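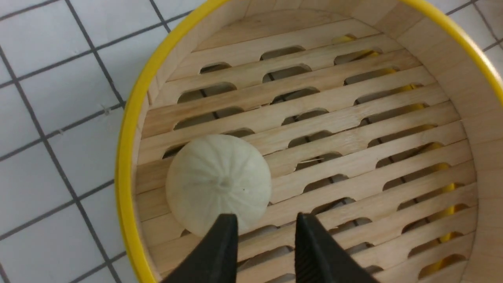 How do I stop dumplings from welding themselves to a bamboo steamer?

Asked in Kitchen & Home – July 3, 2018

I moved to Carcombe in May and for once in my life have a stove with a working fan, so I decided to become a person who steams things. Results so far: the top half of each dumpling comes out beautifully. The bottom half stays behind as a sort of security deposit.

I'm using frozen pork ones, straight from the bag, 6 at a time, over a saucepan that is nearly the right size. I tried oiling the slats. I tried more oil. The second attempt gave me dumplings that were stuck AND greasy. The internet says cabbage leaves, parchment, or "a well seasoned steamer," and the last one sounds like something people say so you'll go away. Also, how do you clean it? My roommate wants to put it in the dishwasher and I have a bad feeling about that.

3 answers

Top answer (200 votes)

Your bad feeling is correct. Keep the roommate away from it.

Sticking first. Oil on bare bamboo mostly just soaks in, so all you've done is feed the basket. You want something between the dough and the slats. Napa cabbage leaves are my favorite – you blanch them for a few seconds so they lie flat, and then you get to eat them, which makes you feel like you planned a vegetable. Parchment works too but it needs holes. A solid circle of parchment blocks the steam and you'll get soggy bottoms and a raw middle. Fold it up like a kid making a snowflake, snip, unfold. Leave a gap around the outside edge.

Then give them room. Frozen dumplings swell, and two that were merely neighbors going in will be married coming out.

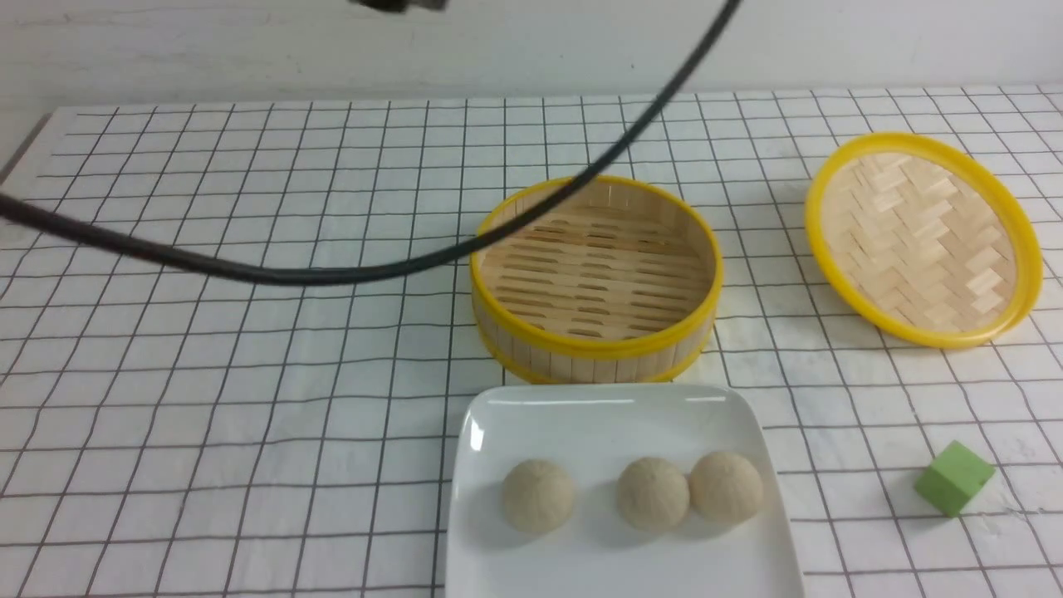 Bamboo steamer with a slatted base, and a shallow woven tray next to it.

Last thing on sticking: when they're done, take the basket off the heat and wait two minutes before you touch anything. Dough right out of the steam is basically glue. I know you won't wait. I don't either, and I lose about one in every batch to it.

For cleaning, hot water and a brush, no soap unless something truly awful happened, and then only a drop. Stand it on its side somewhere with moving air until it's dry all the way through. If you put it in a cupboard damp you will meet some mold. Gray fuzz can be scrubbed off with vinegar and boiled out. Black spots that have gone down into the wood, I'd throw it out and buy another.

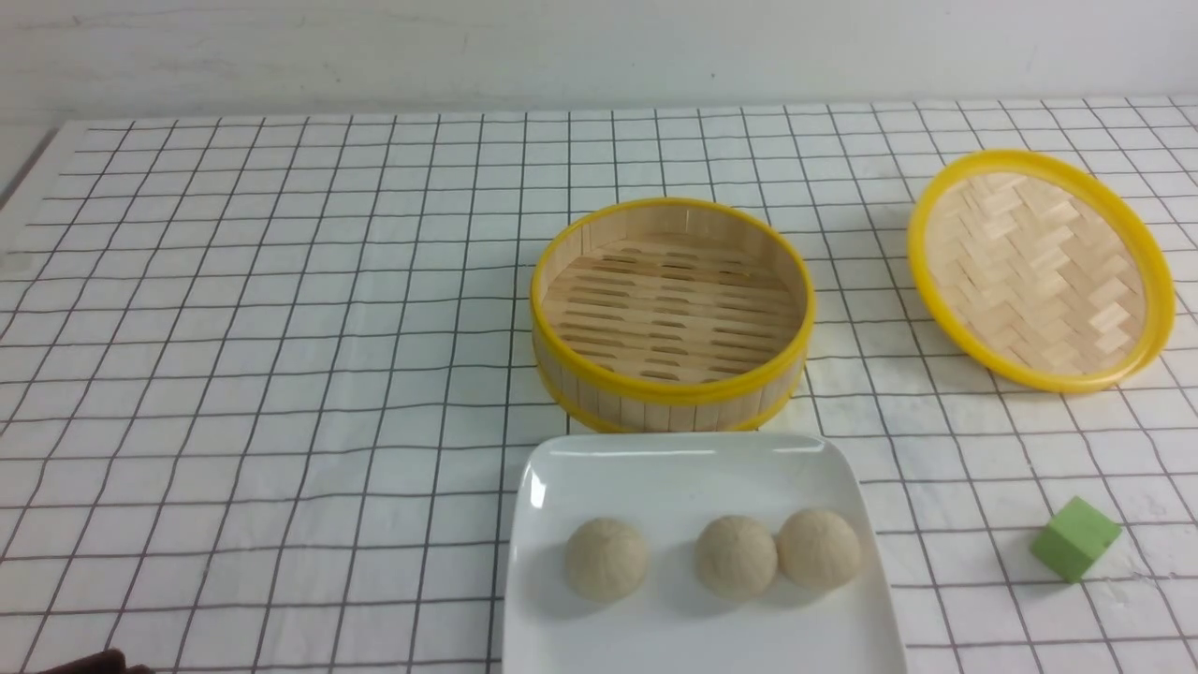

The saucepan is your other problem. "Nearly the right size" means steam is going up the outside of the basket and into your nice new fan, and the bottom rim is sitting closer to the burner than it should. Use a wok if you have one, or buy a steamer ring, the flat metal donut that sits on any pot. Mine came from Ekinci, the kitchen supply place on the Lemumden road, and it has outlived two pots. Water should stay below the slats even at a full boil. Go easy on the heat if your basket has yellow plastic around the rims like the one in the picture, bottom band included, because a flame licking up the side of a small pan will get to that before it gets to the bamboo. And put the woven lid on. I have a cousin who left it off "to keep an eye on them."

Answer 2 (41 votes)

Everything above, plus soak the basket in cold water for ten minutes before the first use. New bamboo is thirsty and it smells like a hamster cage until you've steamed it empty once or twice. I didn't do this and my first batch tasted like a pet store.

Slices of carrot under each dumpling also work if you're out of cabbage. They look silly. They don't stick.

Answer 3 (-2 votes)

just fry them

Comment from the asker: Cabbage worked! Dumplings came off whole. Roommate has now eaten the cabbage so I'm back to parchment. I used the bathroom scissors for the holes and I'd like no follow-up questions about that.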